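Research Engineer, Cryogenic Detector Readout
Dallent Instruments, Netthorpe

Dallent builds single-photon detectors and the electronics that read them. We are looking for a research engineer to join the low-temperature group, working on superconducting nanowire arrays for optical links. The post is full time and based at our Netthorpe site.

The main task is the readout chain for Traten, our 200-pixel array. The chain must fit within the heat budget of the cold stage, and timing jitter between channels is the present limit. You will report to Nkechi Ogbonna.

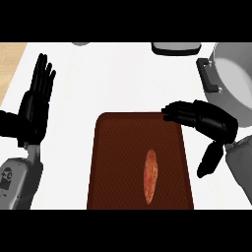

Black humanoid hand at a white counter (simulation)

Duties
Design and test of cold amplifiers and bias circuits
Measurement of dark counts and timing jitter
Upkeep of the Python code used for data capture
Written reports to the project partner, Akinola

Requirements
A degree in physics or electrical engineering
Practical work with cryostats or radio-frequency circuits
Able to read and correct a circuit board layout

A doctorate is useful but not required. Knowledge of photon statistics can be gained in post. A relocation payment of £3,000 is available to applicants moving to the area. 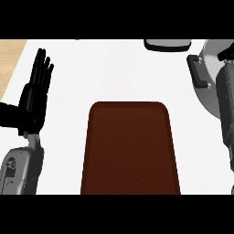

Do I need to have worked with superconducting detectors before?
Experience with any low-noise measurement below 6 K will be considered, and training on the detectors is given in the first five weeks.

Send a CV and a one-page statement to Declan Horrocks. Applications close at the end of December. Interviews include a short bench exercise.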